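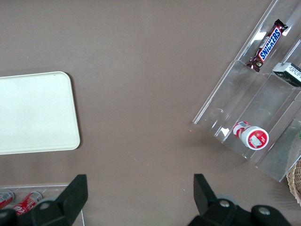
Leave "Anyways" Alone

By Nadhirah Ginting
Sunday, June 7, 2020

My copy editor at the Padilla weekly removes the "s" from "anyways" every time I type it. She has a style sheet that says the word is an error. I think the style sheet should drop the rule.

English has plenty of adverbs with that same ending. We write "always," "sideways" and "nowadays" without a second look. The "s" is left over from an old way of turning nouns into adverbs, and "anyways" is built on the same pattern. People have been saying it for centuries, in cities and small towns both.

The usual complaint is that it sounds uneducated. That is a judgment about the speaker. The meaning is clear, and no reader has ever written to me asking what I meant by it.

I would not put it in a contract or a court filing. Those have their own habits. But a newspaper column is close to talk, and in talk the word does a job. It tells the listener that the side story is over and the main one is starting again. "Anyway" can do that too, but to my ear it sounds a little colder.

My next column runs in July, and I plan to use it in the first line.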